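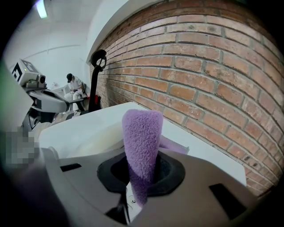 Fabrice Besnard asked under our last thread why the December equipment request lists two grippers per station when one would halve the cost.

By Vetirmont Equipment Planning
December
4 min read

The second gripper is in the request for tasks that need two hands. Wiping down desk equipment is one of them: a person holds or steadies the item with one hand and works the cloth with the other. Recordings made with a single gripper cannot be used to plan a two-armed cell.

The request has three parts: hand-held grippers, spare parts, and consumables. Robot arms are not included. They will be considered in a separate request after the task list has been approved.

Hand-held units are being purchased first so that each task can be tried by a person before any arm is specified. Reach, grip force and table height will be taken from those trials and written into the tender.

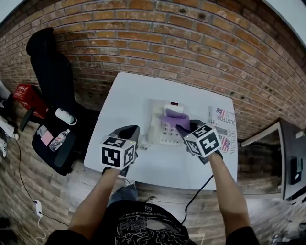 Blandine Pons replied that the consumables line looked too small, and that her own site had spent its cloth allowance before the second quarter was over.

We have reviewed that line. The first draft allowed for 50 cloths. The revised draft allows for 238, which covers the full trial period with a fresh cloth for each session. The unit price is low and the change does not affect the approval level.

Cloths should be ordered in one color and one weave across all stations. Mixed lots make sessions harder to compare. Please do not substitute local stock without writing to us first.

Spare finger pads are listed separately. Adetti and Herel have both quoted. The Adetti pads cost less per set. Herel includes shipping and will take back unopened packs. We have asked both to quote again on the same terms.

Furniture is not funded under this request. Sites are expected to use the tables and chairs they already have. A plain table against a wall is acceptable, provided the operator can stand in front of it and reach the whole surface.
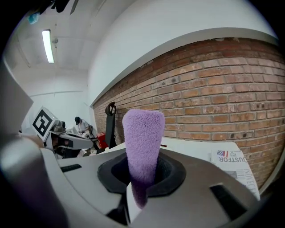 Purple material in the grip, with the table and brick wall beyond.

Items for handling should also come from existing stock where possible. Old desk telephones, keypads and newspapers are all suitable. A ceiling of $2,000 applies to anything that must be bought new, for all sites together.

Cables, power adapters and floor covers were left out of last year's request and had to be paid for from site budgets. They now have their own line. Sites that paid for these items themselves may submit receipts until the end of December.

Training time is budgeted at 77 hours. This includes setup, practice sessions and a short refresher. It does not include travel.

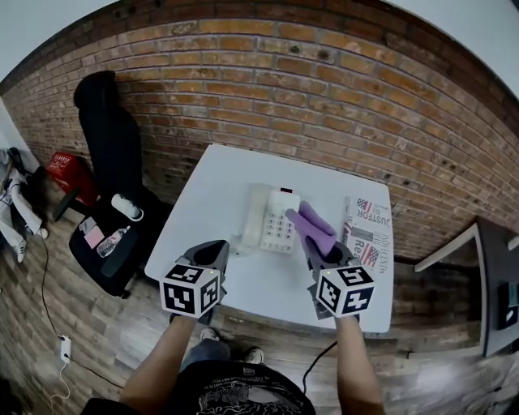
Eugénie Pruvost wrote to ask whether leasing had been considered, given how quickly this equipment goes out of date.

It was. Lefèvre offered a lease with replacement of faulty units inside the term. Over one year the lease is cheaper than purchase. Over two years it is more expensive, and our trial plan runs for two. The comparison sheet is attached to the request for those who wish to check the figures.

A mixed arrangement remains open: purchase for the main stations, lease for one reserve pair. Sylvain Millet is preparing the wording, and sites will receive it before they are asked to sign.

Station counts must be confirmed by noon on the closing date given in your site letter. Counts received later will be held for the next round.

Questions on quotes and delivery terms may be posted as replies to this thread. Questions on site budgets should go to Josiane Gaillard.

This site uses cookies to remember your settings. By continuing to read, you accept their use.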